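Drimau Two-Arm Kit: review after one year in our student club
May 5, 2023

Our robotics club at Lendcombe bought the Drimau kit last September. The price was $921 with shipping, so we paid it from two years of club money. I am writing this review for other school clubs, as most reviews I found were written by people who work alone at home and have more patience with screws than our members.

The kit gives you two arms, the rail, the grippers and the cables. We chose power plugs as our project for the Wolde student competition. The arm must take hold of a plug, pull it out of a power strip and put it in another socket. It sounds easy, but black plugs with black cords are difficult for a beginner.

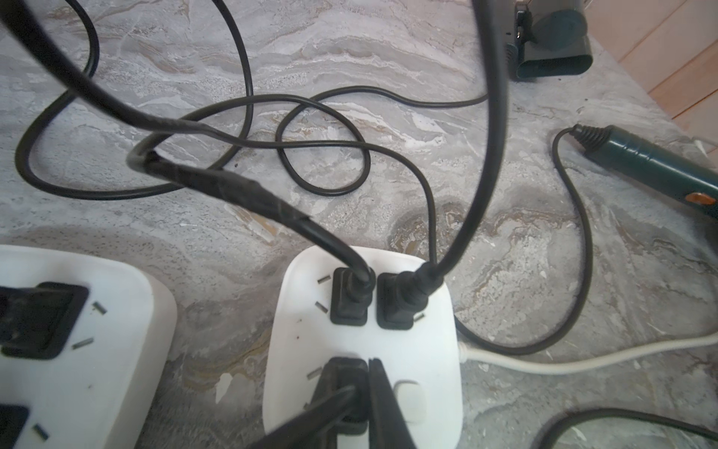 Gripper at a plug in the lower part of the strip.

The grippers are the best part of the kit. They have two fingers, and the fingers are narrow enough to go down beside a plug. The force is good for small things. With a tight socket, the strip sometimes comes up together with the plug, and then you must start again.

Assembly took us longer than the manual promises. The drawings are clear, but the screws are not sorted, and the text for the second arm only repeats the first. Leave a full afternoon for each arm.

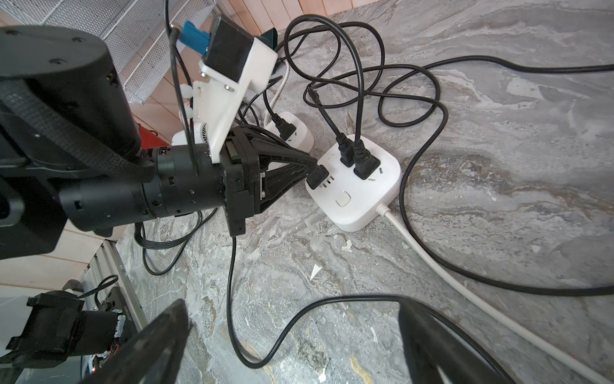
Software and support

The software from Wenley is plain and stable. We recorded 200 attempts and lost none of them. I wish it had a better way to delete a bad attempt - now you have to find it by its number in a long list. Support answered our emails politely, but slowly.

For the final task we wanted objects from normal life, so we worked with hair dryers and their long cords.

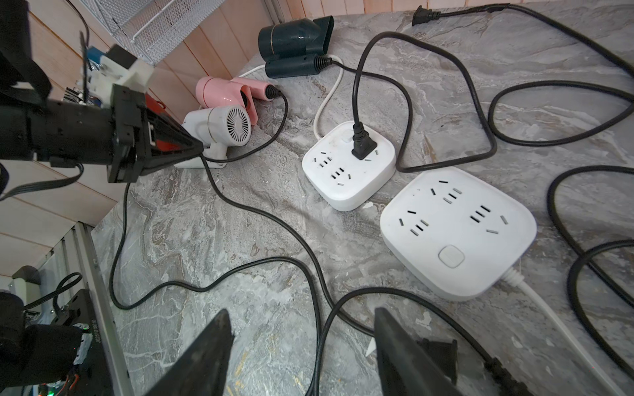

Loose cords are hard for any arm at this price, and I don't blame the kit for it. The reach is enough for a small table. I would buy it again for a club that has one or two older students who can read wiring drawings. For younger groups I would wait until the manual is improved.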